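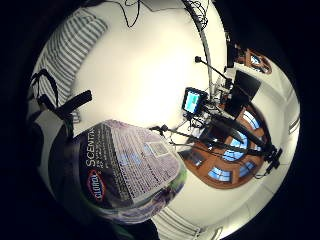 Okay, week 2 notes, crime and courts reporting. I'm typing these up fast, so forgive the shorthand (and yes, the reading is still the Sidton packet, all 20 pages of it).

We spent most of the hour on charging language. Arrested, charged and convicted are three separate things, and I'll keep circling them on your drafts until you're sick of me! In the Paulauskas brief, half of you wrote that he "was charged" when the police log only says he was booked. Go back to the log. If the prosecutor hasn't filed anything, write "was arrested on suspicion of" and stop there.
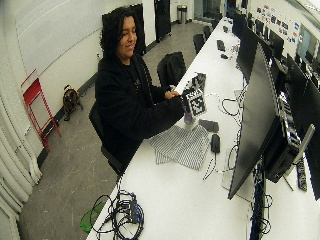 Nest Foulkes asked whether it's safe to use the suspect's name once the police have put it in a press release. Well, safe-ish, legally. But plenty of newsrooms hold the name until charges are filed, and the Kuvilia desk does exactly that. Ask your editor before you ask me.

Attribution next. Every claim about what the driver did needs somebody attached to it: police said, the complaint says, a witness said. You can put it at the end of the sentence so it doesn't clunk.
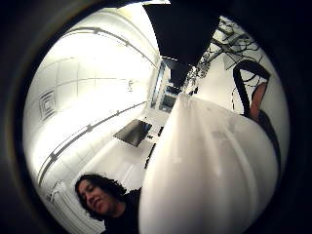 It does get repetitive, I know, and you can ease off once a paragraph is clearly all from one document. Just name the document again when you switch. The Tedik story switches sources 2 times without telling us, and I got lost both times. 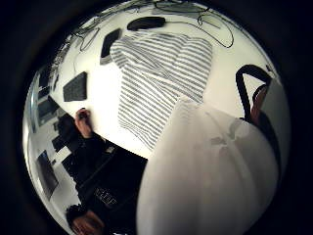 Striped cloth and plastic bag on a white tabletop.

For next time: rewrite your Paulauskas lead, one sentence, and bring the log with you. We'll do court calendars in October.

Course notes | Contact the instructor | Back to top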